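The quote from Ferreira came in at 2,000 for the pair, and I had 1,649 left in the September line. I read it twice at the kitchen counter and then took my coffee over to the table, where the work was going on without me.

My sister was putting toys in a box. She had done this since early morning. Pick up, move, let go, take it out again. The company that paid us, Mulel, wanted a great deal of this and did not care much which toys.

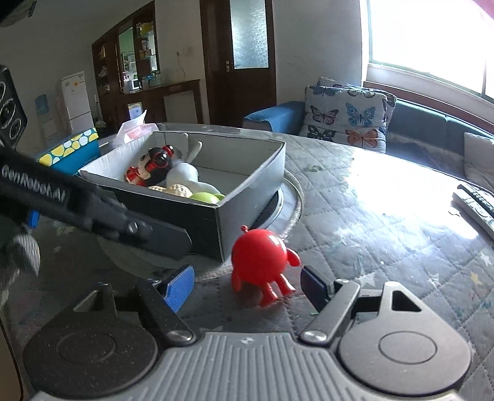

By the Author
Contributing writer, short fiction

"Two thousand," I said.

"For what?"

"The new pair. With cables."

"Ask Uveo."

I had asked Uveo. Uveo sold the grippers one at a time and charged 149 for a set of pads, and the pads wore out. I had a sheet for the pads. I had a sheet for batteries too, and one for the things my sister bought at the discount store and called supplies. The red one was on that sheet. It was small and round and shiny, and she said it was the hardest thing she owned to hold on to.

"What if we rent?" she said.

"Thirty-two a day."

She worked that out and didn't say anything. I had already worked it out. Renting made sense until the middle of the second month, and Mulel had only promised us one.

Our mother came through and asked if we would want the table for dinner. My sister said yes, by six. Our mother looked at the toys and went to lie down.

I called Ferreira back. The man there was polite. He said he could take the cables off the quote if we had our own. I told him we had our own. That was not true yet, but Jundar sold cables and I knew what they cost. He said he would send a new number before the end of the day.

"Do we need both?" I asked my sister when I hung up. "Could you do it with one?"

"The box slides."

"Tape the box down."

"They don't want it taped."

So I wrote "both" on the sheet and underlined it.
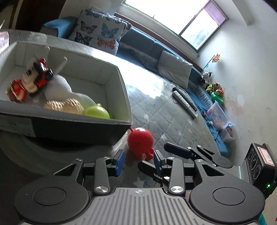
The red one again, at the corner of the box.

The new number came at four. Without the cables it was still more than we had, by less than the price of one set of pads. I moved the pads to October. I moved supplies to October too, and told her.

"No more toys?" she said.

"Not this month."

She thought about it, then said the ones we had were fine. I wrote to Ferreira and told him to go ahead, and asked how long shipping took. Then I went to see what there was for dinner.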